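Kitchen & Pantry Tips / Gadgets We Doubt

August 18, 2019
By Tyyne Häämäläinen

Every January somebody writes in to ask whether they should hold off on reorganizing the pantry until a robot can do it. My answer is still no. Get a basket and do it yourself this afternoon.

I've read the brochures. The one from Wenovent promises a "tidy shelf assistant" and shows an arm setting one can on one shelf. My pantry has bags that slump, lids that don't match and a box of crackers someone opened from the wrong end. Boxes into a basket is the easy part of the job, and it's where the machines are still getting their lessons from people - a hand, a gripper, one carton. 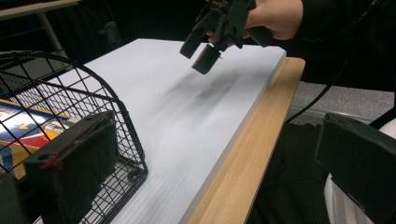
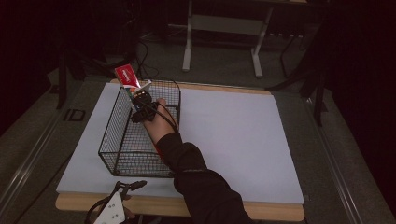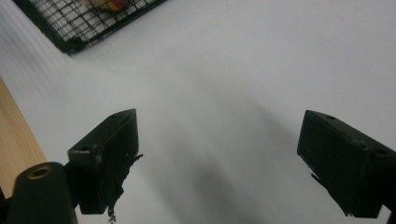
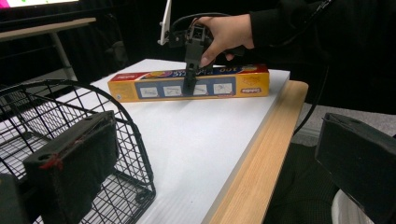
Mahsa Zarei, who fixes packing equipment for a living, told me to ask three things about any chore robot. Who puts the stuff in front of it? What does it do when it drops something? Who cleans it? I put those to the Flesa sales desk and got a link to a video. The price was $800, shelf not included.

So, for those of us still using our hands:

Wire baskets beat solid bins for cartons. You can see what's in there without pulling it down, and crumbs fall through to where you can wipe them.

Stand thin boxes on end, label out. Flat stacks look neat for a day.

Cut the flaps off anything you open often. Tape them inside the cupboard door if you need the cooking times.

Keep medicine out of the food basket, even if the box fits nicely. Especially if there are kids around.

Line the shelf under a wire basket or the feet will scratch it. I use an old placemat.

A full pantry takes me 12 minutes once the baskets are set up. When a machine can manage that with my groceries, in my kitchen, with the light over the sink burned out, I'll write a different column. Until then I'd spend the money on shelf liner.

Recent in Kitchen & Pantry Tips
Castaño jar lids: which sizes fit what
Tarmo Petrauskas on sharpening a cheap knife
Do window-washing robots do corners yet?
Getting onion smell out of a cutting board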